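Chapter 6
Choosing Fingers: How to Compare Grippers Fairly

By the end of this chapter you should be able to set up a simple side-by-side trial of two grippers, keep a record that somebody else can follow, and say which one you would pick for a given job (and which jobs you would keep it well away from!).

When I first taught this course with Rawiri Tautahi, we spent a whole Monday arguing over two sets of finger pads, which we had named Prustia and Skestar after the drawers they came out of. I was all for Prustia. It had held a wooden block through 60 lifts without a slip, and I thought that settled the matter. Rawiri, who is far more patient than I am, went off to the kitchen and came back with a bag of biscuits, some jar lids and a handful of sweets, and by teatime my favourite was looking rather poorly. Out of 119 lifts with the kitchen things, it had dropped or crushed more than I care to print.

A block is a kind thing to pick up, you see. It is stiff, its sides are flat, and it doesn't mind being squeezed. Packets crumple, and thin lids bend and spring away just when you think you have them. So we shall begin with the awkward things, and I hope you will raid your own cupboards before reading much further.
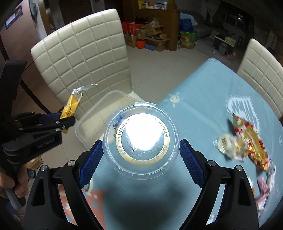

Figure 6.1 Two hand-held grippers at a table, one closing its blue textured pads on a clear cup lid, the other pinching a yellow snack package.

Look first at where the pads meet the lid. With a finger on either side, the squeeze runs straight across it, and a thin lid has little to push back with. How hard would you dare to close? Jot down a guess now, please, and keep it safe, as we shall come back to it in Section 6.2, where we start with pad texture and work our way round to grip force.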